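Erkside Community Help
Home > Household > Power and bills

Breaker trips when the heater and kettle are on together, is it the power strip?

Posted by Oranuch Kaewsai, March 2018

We moved into a rental unit in Preltdale last winter and the kitchen and living room seem to share one circuit. There are 5 outlets between the two rooms, and two of those are behind the fridge where I can't get at them. So most things in the living room end up on one power strip: the TV, the modem, a lamp, and in the cold months a small portable heater.

If the heater is on high and somebody puts the kettle on in the kitchen, the breaker goes. It doesn't happen every time. Sometimes the kettle boils fine and then it trips when the fridge kicks in. On the low setting it has never tripped.

My landlord says the strip is cheap and I should buy a better one. I have a spare white one. 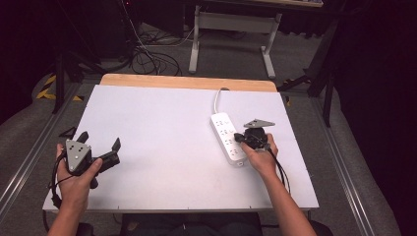
Adanech Demissie
Don't bother swapping it, a new strip won't change how much the circuit can carry. The breaker in the panel is doing that job. A kettle on its own is most of what an ordinary 15 amp household circuit can give you, and a heater on high is nearly the same again. Put both on and you're well over. The reason it doesn't go instantly is that a breaker will put up with a moderate overload for a bit before it lets go, so a small kettle can finish first.

The part I would worry about is the heater being on a strip at all. Heaters should go straight into the wall outlet. Read the tag or the booklet that came with yours and it will almost certainly say so. The contacts in a strip loosen over the years, and a heater pulls a steady heavy load for hours, so that's where you get warm plugs and browned plastic. If the plug or the end of the cord has ever felt hot to you, stop using that strip for anything.

What I'd do in your place:

Find out what is on the circuit. Switch off that one breaker and walk through the unit with a lamp, trying each outlet. Write it on a bit of paper and tape it inside the panel door. In older buildings you sometimes find a bedroom or the hall is on a different breaker, and then the heater can live there.

Move the heater to a wall outlet on another circuit if there is one. Don't run an extension cord down the hall to reach it.

If it's all one circuit, run the heater on low, and turn it off before you boil water. It's a nuisance but it costs nothing.

Keep the TV, modem and lamp on the strip. They draw very little and a strip is fine for them.

Don't let anyone put in a bigger breaker to stop the tripping. The wire in the wall is matched to the breaker and you can't see what size it is without opening things up.

If the breaker starts tripping with only the lamp and TV on, that's a different problem and the landlord needs to send an electrician. Put the request in writing.

gudeta_139
Agree with most of that. I had the same trouble on Gudeta Road, building 411, and it was the kettle. Got a lower wattage one. Takes longer to boil but no more trips. Also pull the fridge out and have a look at those outlets, mine had an old double adapter back there from the last tenant.

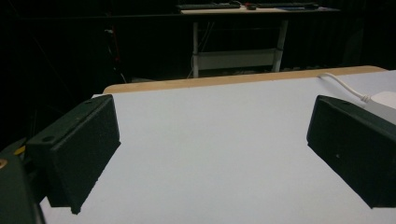 Close-up over the white tabletop

nitero fan
Just buy a surge protector. The Nitero ones have a reset button on the side and they're good. I've had 2 and never lost a TV.

Adanech Demissie
A surge protector is good for the TV, but it has nothing to do with this. It protects against spikes coming in from the line. The reset button is for overload on that one bar and the kettle isn't even plugged into it.

Oranuch Kaewsai
Thanks all. I did the lamp test and the bedroom is on its own breaker, so the heater has gone in there with the door open, straight into the wall. Kettle and fridge have been on together with no trip so far. I found the heater booklet and it does say no extension cords or power bars. I've asked the landlord by email to have the outlets behind the fridge checked, and he says June at the earliest.

Thread closed to new replies. Related: Labelling an old breaker panel. Who pays for wiring repairs in a rental?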